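Una tarde en el taller de Manatitz

Llevaba desde enero queriendo ir y por fin fui. Manatitz es un taller compartido que ocupa la planta baja de una antigua imprenta, con una puerta metálica que pesa lo suyo y un timbre que hay que apretar dos veces. La jornada de puertas abiertas empezaba a las 5 de la tarde y a esa hora ya había gente mirando por encima del hombro de los que soldaban. Yo iba por una sola cosa (bueno, por dos, pero la cortadora láser estaba en mantenimiento): el brazo que están montando Qusai Kanaan y los de la mesa del fondo.

Lo llaman Elano. Es un brazo de sobremesa con pinza de dos dedos, hecho casi entero con piezas impresas allí mismo, y lo que quieren de él es que recoja y sirva comida ligera: coger algo de una bandeja, pasarlo a una cesta, devolverlo. ¡Con comida de tamaño real! Me encantó que hubieran elegido eso. Yo en casa llevo dos inviernos peleándome con cubitos de madera, que son comodísimos porque tienen las caras planas, y ver a alguien atreverse con un sándwich triangular envuelto en film me dio una envidia tremenda.

Kanaan me contó que van por la novena versión de los dedos. Las primeras eran anchas y rectas, copiadas de un diseño que circulaba por un foro, y aplastaban el pan. Ahora los imprimen en negro, con la punta más estrecha, y los atornillan a unos soportes que se cambian con una llave Allen en lo que tardas en pedir un café. Tienen una caja de galletas llena de dedos descartados, cada uno con su número escrito en rotulador plateado, y me dejaron rebuscar en ella un buen rato. El número 4 es precioso y, según Kanaan, no sirve para nada.

La cámara va en la muñeca, mirando hacia los dedos. Al principio la tenían en un trípode al lado de la mesa, pero el propio brazo tapaba lo que iba a coger, y moverla les costó rehacer el cableado entero. El mazo de cables baja ahora por dentro del antebrazo y sale por una ranura que alguien limó a mano (se nota, y me gusta que se note). El control lo lleva una placa que en el taller llaman Hakim, diseñada por ellos, ya en su segunda tirada. La primera tenía un conector girado y la conservan colgada de la pared con una chincheta.

Me sorprendió lo poco que hay que gastar. Las correas, los rodamientos y la tornillería les salieron por 157 euros, aparte los motores, que venían de una máquina de etiquetar desguazada. Uno de ellos hace un ruidito agudo al frenar y ya le han cogido cariño. La fuente de alimentación es de las gordas, metida en una caja con ventilador, y ahí Kanaan se puso serio: seta de emergencia a la vista, siempre al alcance de quien esté sentado, y nadie mete la mano en la mesa con los motores activos. Lo repitió varias veces a los chavales que se acercaban.

Después me dejaron conducirlo. Se maneja con un brazo gemelo más pequeño, sin motores: tú mueves el pequeño y el grande te sigue. Los primeros movimientos me salieron bruscos, porque uno tiende a mirar su propia mano y hay que mirar la pantalla. Cuando te acostumbras es una maravilla, se te olvida que hay cables de por medio. Me costó sobre todo calcular la altura. En la pantalla los dedos parecen estar ya encima de la comida y todavía queda un trecho, así que el truco que me enseñaron es bajar despacio por un lado y fijarse en la sombra.

Guardan cada intento, los buenos y los malos, con una nota corta de quien conducía. Iban por 59 el día que estuve yo, y el plan es seguir cambiando la posición de la bandeja y de la cesta para que el brazo no se acostumbre a un solo sitio. El film transparente les trae de cabeza por los brillos. Probaron a poner una tela delante de la lámpara y mejoró bastante, aunque la tela es un mantel viejo y se cae.

También pasé por la mesa de Sarnier, el grupo de los telares, que merece visita aparte. Compré un imán con la silueta del brazo, me llevé los planos de los soportes en una memoria y prometí volver con mis propios dedos impresos, en material flexible, para probarlos en Elano. Ya tengo el primero en la impresora y me faltan los tornillos de métrica 3, que en mi barrio solo los venden en bolsas enormes. 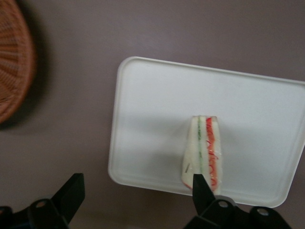 Para quien quiera acercarse, el taller abre a visitas por las tardes y conviene escribir antes. Llevad calzado cerrado y algo de picar para compartir, que la mesa larga de la entrada se llena enseguida.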